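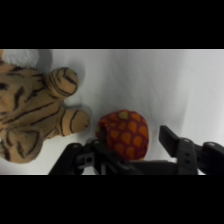

Soft goods picking at Jatesthorpe: how is it for the rest of you?

gronda_nights
Returns bench, toys. Arm takes the balls and small stuff, we get the tigers and anything floppy. Bench did 2882 items in May, so yes, it's quicker. My wrists are better. The day is duller.

packer408
Same at Skurkham. We went from four on the bench to two, and the other two moved to goods in. Same pay, earlier start.

tapeandlabels
Duller than sorting plush by hand for eight hours? Can't agree. I'd take the arm.

gronda_nights
You could talk before. Now you're watching for a stop light.

tapeandlabels
Fair, but that's how your site set it up. Ask for rotation. We swap every two hours.

packer408
Who clears it when it drops something? Ours has to be a trained person and only one of us is.

gronda_nights
Anyone on shift. Half a day's training from Rungrueang, paid.

packer408
Right, I'll be asking for that.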